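Giving up the allotment

I handed back the keys to plot 47 in December. I'd had it for four years, which by Drenddale standards makes me a beginner, and I thought I'd write down how it went while I still remember most of it.

The waiting list was long when I joined it and I had more or less forgotten my name was on there. Then a letter came saying a half plot had come up at the bottom of the site, next to the railway fence, and did I want to see it. I went down after work and it was brambles to the waist with a water butt in the middle. I said yes anyway. The rent was low and I had just moved into a flat with no garden.

The first year was clearing. I read that you should cover the ground and wait, but I wanted to see soil, so I dug. Most of the brambles came back from bits of root I'd missed. By the summer I had one bed of potatoes, a row of broad beans with blackfly all over them, and a bad shoulder. The potatoes were very good. I've never been able to work out how much of that was the potatoes and how much was me being pleased with them.

Ekaette Bashir had the plot above mine and grew things I'd only seen in shops. She had okra under a low tunnel, and a pumpkin leaf she cooked with which she said she had started from seed her aunt sent. She gave me seedlings every spring and told me off for watering at noon. I kept a note of what she said on the back of my seed packets, and those notes are the only gardening book I've ever used properly. Water in the evening. Pick courgettes small. Don't plant out before the last week of May however warm it feels — I ignored that one twice and lost the squashes both times.

The second and third years were the best. I had garlic, chard that went on all winter, a lot of runner beans, and onions that I plaited badly and hung in the hall. I put in two rows of raspberries from a nursery in Tornmont. They cost more than everything else on the plot put together and they were worth it. If I had another plot I would put raspberries in on the first day and worry about the vegetables later.

What went wrong was mostly time. I changed jobs and the new one is at the other end of the bus route, so an evening visit meant getting there at half past seven with an hour of light if I was lucky. In a dry spell the plot wants water every couple of days. I'd get down there on a free afternoon and spend the whole of it catching up on weeds, then go home without having sat down. The bindweed came under the fence from the railway side and I never got on top of it.

I also found I couldn't eat what I grew. A half plot in August is too much for one person, and I was leaving beans outside neighbours' doors like someone delivering leaflets. I froze a lot of them. I still have some and I don't much like frozen beans. 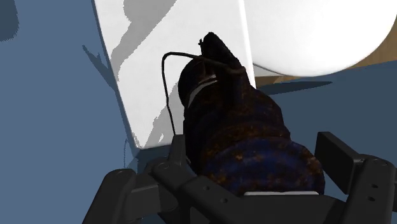 The letter about renewal came in the autumn and I left it on the side for a fortnight. When I did ring up, the woman on the phone was very nice about it and said there were people waiting who would be glad of it. I was asked to leave the plot tidy, so I spent three cold mornings pulling up canes and cutting back. I gave the tunnel hoops to Ekaette and took six of the raspberries home in pots, with permission. They're on the back steps now, looking like sticks, as raspberries do at this time of year.

I do miss it, though I miss the walk down and the talking more than the digging. Ekaette has said I can come and help with her garlic, and I've said I will. I've kept my good fork and my boots.

If anyone reading is on the list for a plot, ask for a quarter one if they do them. You can always ask for more later. And if somebody offers you rhubarb, take it, but find out first how big it gets.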